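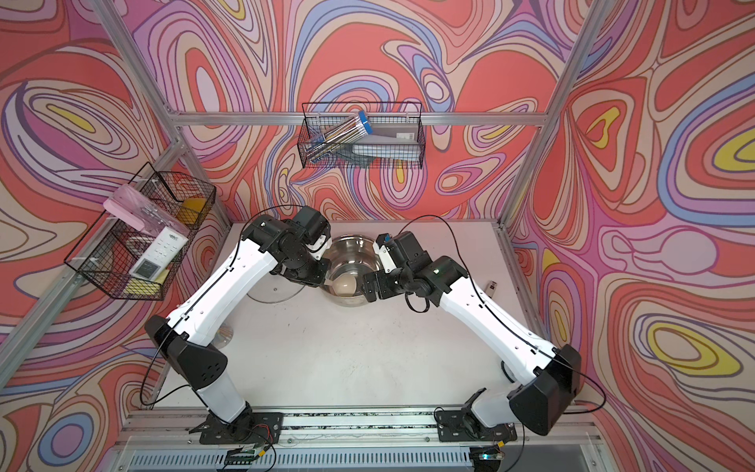
The two-arm Urkent bench cell at work over a stainless steel mixing bowl.

Urkent opens orders for two-arm bench cell

DORKONVILLE, March — Urkent today opened orders for its two-arm bench cell, a tabletop robot station for teaching labs, small research groups and product testing teams. The first units will ship from the company's Dorkonville workshop to customers who reserved during the pilot.

The cell is sold as a complete station. Both arms mount on a single aluminum rail at the front of a white work surface, so their positions relative to each other stay fixed when the station is moved or cleaned. Each arm carries its own gripper. The frame, wall panels and mesh storage baskets are included in the price.

Urkent developed the station for jobs that need two hands in a small space, such as reaching into a bowl, steadying a container while something is taken out of it, or passing an item from one side of the table to the other. Single-arm kits in the same price range can do parts of these jobs but usually need a clamp or a fixture to hold the work still.

"Most of the labs we talked to already had one arm and were building jigs to make up for the missing one," said Quang Tạ, head of product at Urkent. "They wanted a second arm, and they wanted it to arrive already lined up with the first. A customer should be able to run a first task the same afternoon the crate is opened."

During the pilot, the Hoàng teaching lab ran 1,000 bowl and container trials on one cell. The arms completed 92 percent of them without a person stepping in. Most of the remaining trials ended with an item slipping during the handover from one gripper to the other, and Urkent has since changed the default grip settings for round and smooth items.

"We left the side panels on and kept our supplies in the wall baskets, and students could reset a task in under a minute," said Lâm Trịnh, who manages the lab. "The handovers took the most tuning. I would plan a few sessions for that."

The wall panels lift out and can be swapped. Customers can choose plain or patterned panels, including the multicolored contour pattern used on Urkent's own demonstration cell. Replacement gripper fingers are sold separately in packs of 10.

Control software is supplied by Fikov and is licensed with the hardware for the life of the station. It records arm positions during each run and lets users replay or edit a task step by step. An export tool for course materials is planned as a free update.

Price and availability

The two-arm bench cell is priced at $2,056 per arm, with the frame, rail and panels included when two arms are ordered together. Schools and public labs can request a quote for several stations. Orders are taken through the Urkent sales desk in Dorkonville.

About Urkent

Urkent designs and assembles tabletop robot equipment for education and research. The company is based in Dorkonville.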